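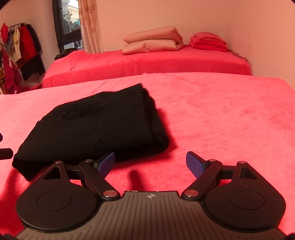
Black knitwear, folded, on a red-pink fleece blanket.

ULLWOOD OPENS ITS WINTER DRAWER AGAIN, WITH MORE PLACES AND A NEW HOME IN ROSTBERG

Rostberg, 24 February 2018

For immediate release

Ullwood, the household tidying and clothes care service, is very pleased to announce the return of its Winter Drawer sessions, the friendly, unhurried workshops in which people learn to sort, fold, mend and put away the knitted things that have kept them warm since autumn. The new season begins next month at Ullwood's rooms in Rostberg and carries on until the end of May, with 18 sessions in all and home visits for those who would find it hard to come to us.

Anyone who has lived through a proper winter in this part of the country will know the state a bedroom can get into by the end of it. There are the socks that came off in front of the fire and never quite got back to their partners, the cuffs and collars that went on top of the chest of drawers for one night only, the second-best jumper, the third-best jumper, and somewhere underneath the lot a scarf that was given up for lost before Christmas. Winter Drawer was set up for just this muddle. It isn't a course in having fewer things, and nobody who comes will be asked to throw out a cardigan they are fond of. We do ask that you bring a bag of your own knitwear along, whatever condition it is in.

The sessions began three years ago in the front bedroom of Rahel Plattner, who had been helping neighbours with their cupboards for a long time before it occurred to her that it might be something like a job. The first group was four people and a pot of tea, and they sorted everything out on top of the bed, as there was nowhere else to put it. That way of working has stayed. Our rooms in Rostberg are furnished with beds as well as tables, and most people, given the choice, go straight to a bed.

"I'm often asked for my system, and I always feel I'm about to disappoint somebody," said Rahel Plattner. "You make the bed, you put a blanket over it, and you tip everything out on top. Then you pick up whatever is nearest to you and deal with that one. I do like a good strong colour for the blanket, mind you. Most of what people wear in the winter is black or navy or that brownish grey, and on a dark cover you can be hunting for a sock that is right under your hand. Put the same sock on something red and there it is."

What happens in a session

Each session lasts two hours, with a break in the middle that has been known to run over. We begin with sorting, which most people do quickly and with a fair bit of laughter, and then move on to folding, where things slow down. Our folding method is deliberately gentle on ribbed knits. Many of us were brought up to turn one sock inside the cuff of the other and pull it tight into a ball, and there is certainly something satisfying about a ball, but a ribbed cuff that has been stretched over its partner from May to October will not thank you for it. We teach a flat fold and a loose roll, and we show how the lines of the ribbing can guide you, so that the fold runs along with the knit and the cuff is left at rest.

The same goes for knitted cuffs, wrist warmers, leg warmers and headbands, all those small tubular things that have no obvious place in a drawer and tend to wander. Last season we found that people asked about these far more than they asked about jumpers, and so this year they have been given a session to themselves, called Small Knits, which will run twice.

After folding comes mending, for those who want it. Shuzhen Kang joined Ullwood last spring and has taken charge of this side of things with great patience and a very large tin of needles. She will be teaching a simple darn for heels and toes, a way of picking up a dropped stitch before it becomes a ladder, and a tidy method for closing the end of a cuff where the cast-off has given way. Complete beginners are welcome at all of her sessions, and so are people who were taught to darn at school and have been avoiding it ever since.

"Black wool is the hardest thing to mend, and it's what everybody brings me," said Shuzhen Kang. "You can't see the stitches, especially on a winter afternoon. I tell people to lay it over something bright and pull it a little apart with their fingers so the colour shows through between the ribs. Then you can find your row. It takes longer than they would like. I usually say do one sock today and take the other home, and they do come back and show me, which I enjoy very much."

Fleece, and how to look after it

A good many questions last year were about the blankets themselves, and we have added a short talk on fleece to the first session of each month. Fleece is a cheerful, forgiving sort of cloth and it dries in no time, but it does pick up fluff from wool, and wool picks up fluff from it, and a black sock that has spent an afternoon on a bright blanket may need a going over with a clothes brush before it is put away. We suggest a cool wash, a good shake out of doors and no fabric softener. Please keep it away from a hot iron altogether. If your blanket is a strong red or pink, wash it by itself the first few times.

The talk will also cover how to fold a large blanket when you are on your own, a subject on which feelings at Ullwood run surprisingly high. Rahel Plattner folds hers in thirds along the length and then rolls it. Shuzhen Kang lays hers out on the bed and folds from the foot upwards. Both ways will be shown, and you may take your pick.

Home visits in Nallness

We are especially glad to say that home visits, which we tried out in Rostberg last year, will now be offered in Nallness too. A visit lasts a morning or an afternoon and is meant for people who cannot easily carry bags of clothes about, who have lately moved house, or who would simply feel more comfortable working through their things in their own bedroom with the door shut. There will be 55 visits this season across the two towns. We bring the brushes, the needles and a box of labels, and would be grateful if you could have the bed made and the top of it clear before we arrive. If that is more than you can manage, do tell us when you book and we will happily make it together.

The Du drawer

Visitors to the Rostberg rooms will also be able to try the Du drawer, a plain, shallow drawer insert that we have been working on over the winter. It takes its name from the German word for "you", and was Rahel Plattner's idea – each person moves the dividers to suit what they own, so no two need look the same. One side is deep enough for thick boot socks laid flat, and the other is meant for cuffs, thin socks and gloves. We have made a first batch of 300, and they will be for sale at our front desk while they last. There is no need to own one to take part in the sessions, and a shoebox with the lid off will do the job very nicely in the meantime.

Booking and prices

A place at a Winter Drawer session costs £10, including tea, mending thread and the loan of needles. Under-sixteens come free with an adult, and children are often rather better at pairing socks than the grown-ups who bring them. Home visits are priced by the half-day and we will gladly talk it over with you beforehand. Places in the mending sessions went quickly last year, so we would advise getting in touch early if it is the darning you are after.

The rooms are on the ground floor, with a step-free entrance from the yard. There are chairs at every bed and table, and nobody is expected to stand for two hours. Please bring clothes that are clean and dry. Gloves and hats are welcome in the same bag, but we would ask you to leave coats and heavy outdoor things for our autumn programme, when there will be more hanging space.

Bookings can be made at the Ullwood front desk or through the bookings page on our website, where the full list of sessions is also given. To arrange a home visit in Rostberg or Nallness, please leave a message for Rahel Plattner with the best time to ring you back. Questions about mending, including whether a particular garment is past saving, should go to Shuzhen Kang, who has asked us to mention that very few of them are.

About Ullwood

Ullwood is a small household tidying and clothes care service based in Rostberg. It runs workshops and home visits in folding, mending, storage and the everyday care of bedding and knitwear, and works with private households, families and people who are settling into a new home.

Notes for editors

Rahel Plattner and Shuzhen Kang are both available for interview. Reporters are welcome to attend any session in the programme by arrangement with the front desk, and are warmly encouraged to bring their own socks.

ENDS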